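Check the camera views before you trust a success rate

Plarkard prints a success rate after every batch, and I don't believe it. Our last policy scored well over 103 episodes in the simulator. Then Hsin-yi Chuang opened the saved renders and we stopped quoting the score.

1. Set the renderer to save one view per camera at reset, before the policy acts.

2. Run 17 resets with the seed fixed at 227. Don't pick the seeds you like.

3. Open the views yourself. A script that checks for black or missing images will pass all three of these.
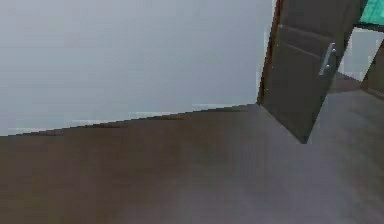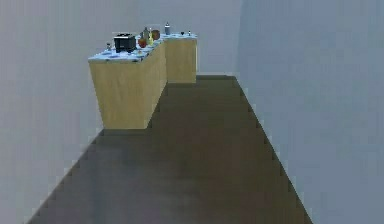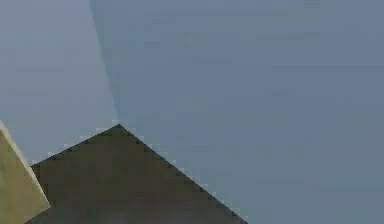

4. For each view, write down which task objects the policy could see. If the answer is none, mark that camera as blind for that reset.

5. Rerun the batch with the blind cameras masked out. If the score holds, the policy wasn't using them - so take them out of the config and save the memory.

Kai-wen Lam argues that a big enough network learns to ignore a useless view. Maybe. I'd want to see the masked run first, and the default report doesn't include one.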